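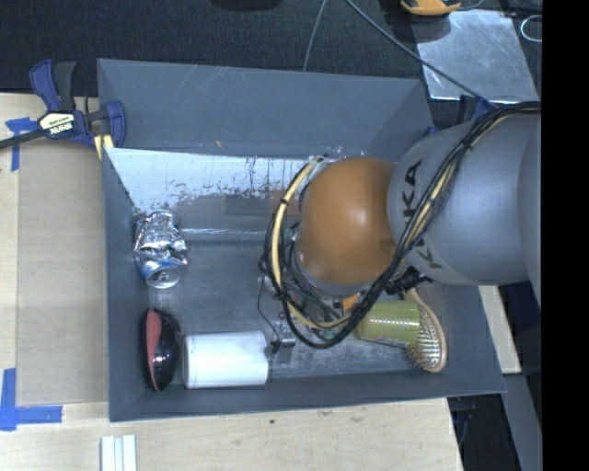

1/ Moving out of the Rumberg apartment after nine years. A thread about stuff, and how much of it I apparently agreed to own.

2/ I decided to count everything before packing. Every fork, every sock. The final number was 1,827. I live alone, with one window that opens.

3/ My brother-in-law Edvin Öberg read that number and asked whether I'd counted the batteries individually. I had. He said that was the saddest part.

4/ 79 of the objects are charging cables. Four of them fit something I still have. The other 75 are coming with me anyway – you never know when 2009 will call.

5/ The goal was to get down to 1,000. Some book said that was a humane number. I have since given that book away, so it did help a little.

6/ After two weekends of ruthless sorting I was at 1,708. Most of the drop was one jar of rubber bands.

7/ Things I fought for: a fondue set (used once, December, smoke alarm), a waffle iron with one working side, and the instructions to a lamp I left on a train.

8/ Things I let go without blinking: every photo frame that still had the smiling stranger in it. Goodbye, Greg. You had great teeth.

9/ The thrift store on Sumwood took three boxes and handed one back. The man was very polite about it. I've been broken up with less gently.

10/ New place is on Myklebust Street. It has a closet and a half. The landlord calls the half a "nook" and charges for it.

11/ Movers come at eight tomorrow. I just found another drawer.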